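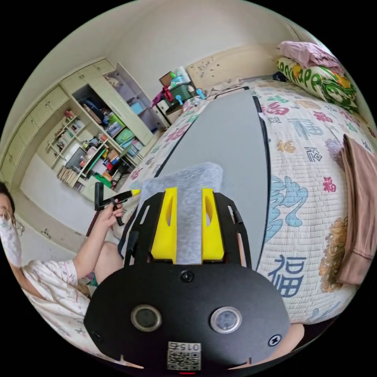

A cream quilted bedspread with the "福" character in blue and red.

Gevham, 2024-02-27. Pladivport is very happy to share that its Sang bedding range will be in shops this May, with 14 quilted bedspreads to choose from and pillowcases to go with them.

"My grandmother kept a spread like this for company, and I always wanted to nap on it," says Mitali Navaratnam, who leads the design team. "We hope people will really use ours, every day, with the cat and the laundry and everything else that lands on a bed!"

Visitors are warmly invited to the Gevham showroom, where Nassoro Nyaga and his staff will gladly unfold as many as you care to see, and early orders save up to 100 dollars on a full set.

Last updated: 2 hours ago
We use cookies to improve your visit. Accept / Settings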